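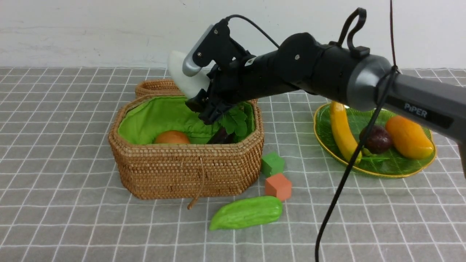

Pillum Opens Orders for Planning Service Aimed at First-Time Buyers of Tabletop Robot Arms

Fixed-price service covers cell layout, spare parts and a three-year budget before any hardware is ordered

Pillum, an equipment planning firm for small labs and light packing operations, today opened orders for Flonuteo, a fixed-price service that helps organizations work out what a tabletop robot arm will cost them to buy, set up and keep running.

The service is meant for teams buying their first or second arm for handling mixed items such as fruit, vegetables and small packaged goods. It ends with a written equipment plan that the customer can take to any supplier. Pillum does not sell arms, grippers or cameras and takes no commission on them.

Many small buyers start with the price of the arm and add the rest later. In Pillum's planning work, the later items have included grippers, wrist cameras, mounting hardware, cable holders, a work surface with a fixed grid, lighting, a computer, spare fingers and the staff hours needed to get all of it working together. Flonuteo puts these on one sheet at the start, with a line for each year of use.

What the service includes

Each Flonuteo order begins with a task review. The customer lists the items to be handled, the containers they go into or come out of, and how often the item mix is expected to change. Pillum then runs sample tasks on its own bench and records which gripper and camera arrangements are worth pricing. Deep baskets, soft produce and smooth plates are all part of the standard bench set, as these tend to change the choice of fingers and the amount of clearance needed above the table.

The customer then receives a plan with the following sections:

Table and mounting layout, including reach, clearance and cable routing
Equipment list with quantities and acceptable substitutes
Spare parts list with suggested reorder points
Staff time for setup, training and weekly upkeep
A three-year budget with purchase and lease versions side by side
Questions to put to suppliers before signing

Cable routing has its own page in the plan. A cable that hangs across the work area can limit where items are placed, and moving it after installation often means new brackets or a different table position. Pillum asks customers to settle this before they order a table.

Price and schedule

Flonuteo costs $4,000 per work cell. The price covers the task review, the bench work, the written plan and one revision. A site visit is optional and is quoted separately. Plans are delivered within 45 days of the task review.

Customers who need a figure sooner for an internal budget deadline can ask for the preliminary sheet, which is sent after the bench work is finished. It gives a low and a high total for the first year only – the full breakdown follows with the plan.

The revision can be used at any point in the 90 days after delivery. Pillum suggests holding it until supplier quotes have come in, so that real prices and lead times can replace the estimates.

Pilot customers

Pillum ran the service as a pilot with two organizations before opening general orders.

Inthanon, which packs gift baskets of fresh fruit, used its plan to compare one larger arm with two small ones. The company chose to begin with a single small arm and moved the second to the following budget year. It also set aside money for replacement gripper fingers, an item missing from its first draft budget.

Dakever, a training center for machine technicians, asked for a plan that would let several classes share the same equipment. Its plan called for identical tables with the same grid surface, so that an exercise set up in one room could be repeated in another. Dakever is now collecting supplier quotes and expects to place its order in August.

Both organizations asked for clearer guidance on leasing, and the lease section was rewritten as a result. It now shows what is owed if equipment is returned early and which accessories usually have to be bought outright.

Availability

Orders are open now. Pillum will accept 8 work cells in the first group, with a second group to follow once those plans have been delivered. Organizations planning more than one cell can order them together, and the task review is then shared where the items are the same.

A blank copy of the budget sheet is available from Pillum free of charge. It can be filled in without ordering the service.

About Pillum

Pillum plans equipment purchases for small laboratories, training centers and packing operations. Its work covers tabletop automation, work surfaces and related fixtures.

Media contact: Pillum press office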